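How to Read an Old Family Diary Without Losing Your Place (or Your Patience)

By Letay Wubshet
Jul 6, 2023

If you have been handed a diary that belonged to a great-grandparent, you probably sat down with a cup of tea, opened it to the first page, and found you could make out one word in three. Don't be discouraged! I have been reading other people's handwriting for 19 years now, and my first evening with a new writer still goes exactly that way.

The diary I'll mention here was kept by a farmer's daughter in Trirkidthorpe. It has 196 written pages and hardly a comma in it, and I have grown very fond of her.

1. Leaf through before you read

Give yourself one whole sitting just to turn pages. Look for the dates, changes of ink, long gaps, and anything tucked between the leaves. If you find a pressed flower or a receipt, write down which pages it lay between before you move it an inch. Clean, dry hands are fine for most paper, and please keep the tea on another table (I say this with some feeling).

2. Start with the easy days

You don't have to begin at the beginning. Find a week where the writer was calm and had time to spare - Sundays are often good - and copy it out letter for letter. Keep her spelling, even when it makes you wince. My diarist wrote "wensday" all her life, and once I stopped correcting her in my head I read a good deal faster.

3. Make an alphabet sheet

Take a plain sheet of paper and draw the writer's own letters on it as you become sure of them, capitals on the left and small letters on the right. Capital S, L and T will give you the most trouble, and a long s in the middle of a word looks so much like an f that you'll be reading about "bufinefs" until your eye settles. Prop the sheet up where you can see it while you work.

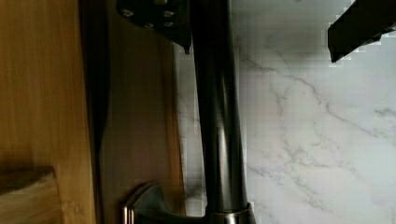

4. Keep a list of people

Diarists hardly ever introduce anybody. Mine mentions a "Pendar" on page 5 as though we had all been to school with him, and it took me until the April entries to work out that Pendar was the neighboring farm. So give every name its own line, with the page where you met it and your best guess in pencil. Put a question mark beside the guess and leave it there until something in the diary settles the matter.

5. Check her days against the outside world

Once you have a stretch copied out, look for things other people would have noticed too, such as a flood, a royal wedding or a bad harvest. Local newspapers are wonderful for this, and so are parish registers. If she says it was a Tuesday and the calendar says otherwise, she may simply have been catching up on several days at once, as most of us would. Note the difference in square brackets and carry on to the next entry.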